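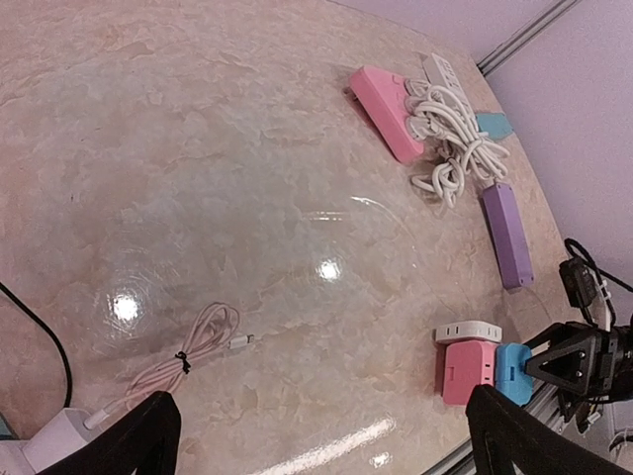 Regula Riedl
Contributing Writer, Home and Money

When Konrad Oberholzer moved to Drurdale, his apartment had one outlet in the kitchen and one in the bedroom. He ran the coffee maker, the toaster and a lamp off the same wall plate for a whole winter.

"You learn what you can't turn on together," he says.

A lot of older buildings in town are like that. They were wired when a family owned a radio and a few lamps, and today's tenants bring laptops, phones and space heaters. Last May the Drurdale tenants' group sent a survey to renters and got 438 answers. The most common complaint was too few outlets, ahead of heat and noise. 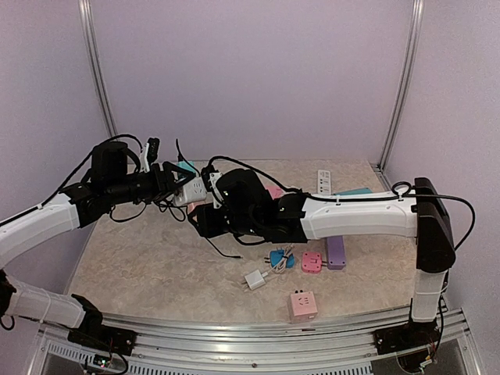 Adding an outlet is not a big job for an electrician, but it has to be paid for. Gion Danzer, who owns a building with 28 units on Mill Street, got a quote of $1,000 per apartment. He has done two apartments so far and plans to do the others as people move out.

Until then, most renters extend what they have. Electrician Theophilus Akolgo gets called when that goes wrong. He tells people to plug heaters straight into the wall and never to run one power strip into another. Cords should not go under rugs — he finds them there all the time. A plate that feels warm should be looked at before it is used again.

Oberholzer's landlord put in three new outlets this spring. He still unplugs the toaster before he makes coffee.
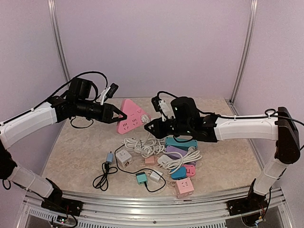
A pink power strip, standing on edge.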